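Questions we get about recording at the Kuline table

**I've never driven a robot before. Can I still record for you?**

Yes, and please do! Most of the people who come up to Grultorthorpe have never touched one of these arms, and by the second afternoon they're usually chatting away while they work. Carolina Peixoto sits with every new person for the first 11 tries, and those are thrown out afterward, so you can be as clumsy as you like.

**What counts as one example?**

One try at one small job, from the moment you press start to the moment you press stop. Putting a strawberry on a plate is a whole example all by itself. Every camera records together, the wrist ones included, and we keep the views side by side so the system can learn from all of them. 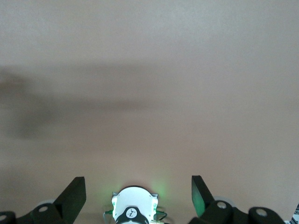
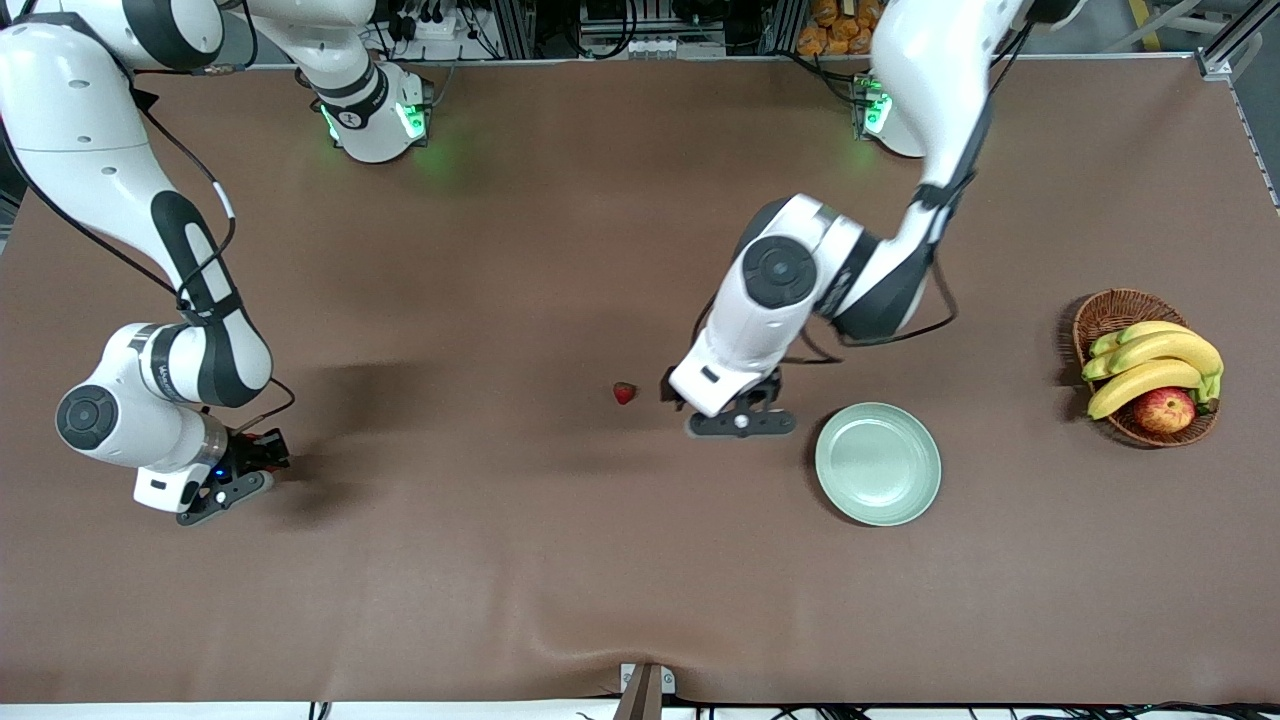
**Do I have to put the fruit in the same spot each time?**

Oh, please don't! Slide things around, turn the plate a little, swap sides when you get bored. If every berry starts in the same place, the system learns the place and forgets the berry (we found this out in July, with a very large pile of nearly identical recordings).

**I fumbled it and had to try again. Should I delete that one?**

Keep it, as long as you got there in the end. A missed grab followed by a good one is lovely to have. If you knocked the dish off the table or gave up halfway, mark it "stopped" and start a fresh one.

**How many do you have so far, and how many do you need?**

We have 1,127 good ones for the fruit jobs and we're aiming for 3,000 before we hand the set over to Dristov for training.

**How fast should I move?**

Slower than you'd like, but without long pauses. If you need to think, think before you press start, and take all the time you want over it.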